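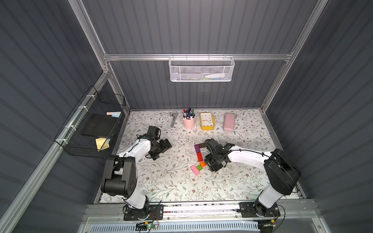

Put it on the wall

I have come round to the view that most desks are used as shelves, and that this is the main reason people find them hard to work at. A desk is a flat surface at a convenient height, so things get put down on it. They stay there because there is no strong reason to move them. After a few months the part you can write on is the size of a place mat, and you start doing your paperwork on the sofa.

My argument is a simple one. The flat part of a desk should hold what you use every hour, along the back, and the middle should be kept for whatever you are doing now. Everything else should go up on the wall in a basket, preferably a mesh one, hung low enough to reach from the chair. Drawers come a poor third.

I used to think otherwise. When I moved into my present flat I bought a desk with two deep drawers, on the advice of a good many articles about clear surfaces. The surface was clear, certainly. The drawers were full within the month and I stopped opening the lower one except to push something in. When I emptied it the next December I found a stapler I had since replaced, two rolls of the same tape and a birthday card for somebody who had by then had another birthday. A drawer hides things from visitors, but it hides them from the owner as well.

An open basket behaves differently. Wire mesh lets you see roughly what is in it, and if the bottom fills up with small green and blue oddments they show through the holes and bother you a bit. I think they should. Sticky notes can sit in it where you can pull one off the stack without looking for them. A notebook can stand up at an angle, which takes far less room than the same notebook lying flat under three letters and a plate. A plastic bottle can lie on its side up there, off the table, and it won't be the thing your elbow finds.

Golnar Karimi, who I shared an office with for some years, has always disagreed with me on this. Her view is that anything hanging on a wall at eye level is clutter you have promoted. She wants the wall bare and the box under the desk. I take the point about the wall, and I wouldn't cover every side. One basket in front of you and one to the left is plenty for an ordinary desk, and the wall on the right can have nothing on it at all. It gives you somewhere to look. But a box under the desk is just a drawer that you have to kneel down for.

Then there is the question of what has earned its place along the back edge. I would say pens, in a pot, standing up. A zipped pencil case is fine for carrying about but slow at home, and people who own both tend to put the good pens in the case and leave the dry ones in the pot. I have done this myself. If you keep a pencil case on the desk, turn it so it runs front to back, as it then takes up very little of the width.

I would also have a clock, and I mean a proper one with a face, hands and numerals. I know the time is on the telephone. The trouble is that everything else is on the telephone too, and I have never picked mine up to check the time and put it straight down again. My own clock is a Hoketti alarm clock, thirteen years old, and I have used the alarm on it perhaps never. It is there to be glanced at. A yellow one is better than a black one, in my opinion, as you notice it without searching.

Small tools are harder to rule on. Birsen Sezer keeps a little hammer on her desk all year and says she uses it for picture pins. I have seen no new pictures. A stapler I would allow if you staple things weekly. Anything that comes out less often than that should go in the basket, and if it is too heavy for the basket it belongs in the kitchen drawer with the screwdrivers.

The covering matters more than people admit. I had bare wood for years and was forever worrying about rings and ink. Now I have a pale floral cloth with leaves on it, and I mind the desk more because it looks like something. A plain dark top shows every crumb. A pattern of small flowers is more forgiving, and it also makes it quite plain when you have covered it up, as you can't see the flowers any more. There are those who think a floral table is not serious. They are welcome to grey.

As to what the baskets are hung with, I have no patience for the special fittings. Ditano sells a rail and hook set for £27 and I'm sure it is very nice. Zip ties do the same job. If you have a bar, a rail or a bit of bedhead to tie to, a couple pulled tight will hold a basket of stationery for as long as you want it held, and when you change your mind you need only a pair of scissors. White ties on a black basket do show. I stopped noticing mine after a week.

The one serious objection is that baskets fill up like everything else. They do. I don't claim that mesh improves anyone's character. My answer is to buy a small basket and refuse to buy a bigger one. Mine will take a notebook, the notes, a bottle and a handful of bits, and when something new goes in something old has to come out. Ciarán Ní Chonaill measured his old shelving before he got rid of it and had 252 centimetres of it above one desk, all of it full, and he could not name half of what was up there.

So I would begin with the middle of the table. Clear that first and use it for something straight away, whether it's letters or sewing or a child's blocks set out in a line. Once there is something going on in the middle you will find you defend the space. The baskets can go up at the weekend.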